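Trerkus bench group – minutes, January

Chair: Troels Østergaard
Started 14:00 in the small meeting room. Previous minutes agreed with no changes.

1. Recording on the arm

Teaching by remote control is now the main method for the mug task. The operator moves the leader arm and the follower copies it. 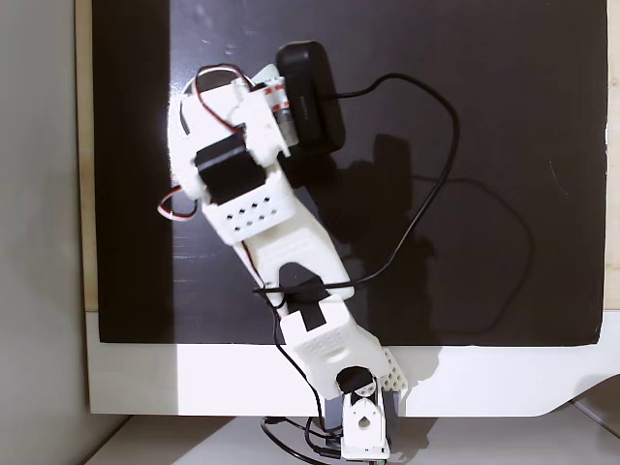
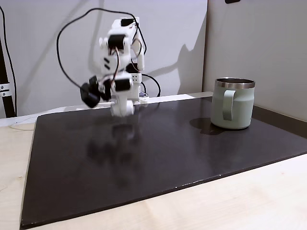 Follower arm at the dark board, in both pictures; the mug for the task is in the second.

Troels gave the totals. The set stands at 292 recorded runs, of which 254 were kept after review. Most of those thrown out had long pauses at the start, where the operator was still getting hold of the leader. It was agreed to trim pauses in future where the rest of the run is sound.

The board is shiny and picks up reflections and shadow. The Onitz side asked whether a matt cover would help. Troels would prefer to keep the surface the same until the first training round is finished – changing it now would split the set. Agreed to leave it.

2. Moving the arm by hand

Tried for one afternoon with the motors slack. Operators found it easier to place the gripper, but their hands got into the camera view and the arm sagged when let go. Norðdahl still wants a small set made this way for comparison. Agreed: 200 runs, same mug, same start positions, with hands kept behind the gripper where possible.

3. Cables

Long cables need enough slack for full reach, and must not drag on the board. Operators to check them before each session and write down any snag in the log. A shorter lead for the wrist was suggested. Left open.

4. Ponudetti software

The new version saves joint angles and video under one name. There is still a delay at the start of saving, and operators should wait for the tone before moving. Fault report to be sent by Troels.

5. Any other business

Session length stays at two hours per operator. The request for a second leader arm was put off to the next meeting.

Closed 15:10.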